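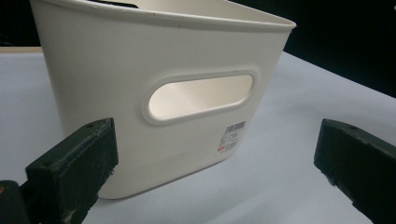

Kathleen Ní Mhurchú wrote in to say that my last column made the change at Stolgate sound like something that happened to the floor staff, when in her view they were the ones who taught the machines the job. She has a point, and I want to take it up properly.

Stolgate packs and repacks household goods out of a shed in Edport. Plastic baskets with a handle cutout and a barcode sticker on the side are a fair sample of the line. For years people moved them from one table to another by hand, checked the label and stacked them. Since November part of that work has gone to arms. The arms learned from recordings made by the packers, who spent their shifts picking up baskets with a hand-held gripper in place of their fingers.

I worked there for five years before I started writing this column, and I still know a good many of the 70 people on the day shift. What they talk about is pace. A person with a gripper tool is slower than a person with two hands, and management accepted that while the recording was going on. Each packer was asked for 200 pickups a shift. Several told me it was the easiest quota they'd ever had, and the most boring.

What bothers me is how the work was paid. Packers stayed on the packing rate while they recorded. Kam-wah Cheung put in a written request for a skills allowance and was told that handling a basket was already in the job description. I think that's wrong. Knowing that a tapered basket tips if you take it too high on the wall is knowledge, and the company wanted it badly enough to set up tables and buy equipment to get it. When a worker trains a new hire at Stolgate there's a trainer's loading. The same should apply when the new hire is a machine.

I don't think the arms should be pulled out. My wrists were bad by my third year, and I wouldn't wish that labour on anyone for the sake of keeping the roster full. Utus, which supplied the system, has been fairly straight in meetings about what it can and can't handle. Nested baskets still go to people. So do damaged labels.

But the jobs left over are the awkward ones. If the steady work goes to the arms, a packer's day becomes one exception after another — jams, split cartons, stickers that won't scan. That is harder work than before and it should be graded as harder work. The current agreement has one packing grade, written before any of this, and it comes up for renewal next year.

I'd start there. Pay for the recording, back-dated, and a second grade for exceptions.

634 shares | 70 comments

Contact us | Copyright Edport Column | Back to top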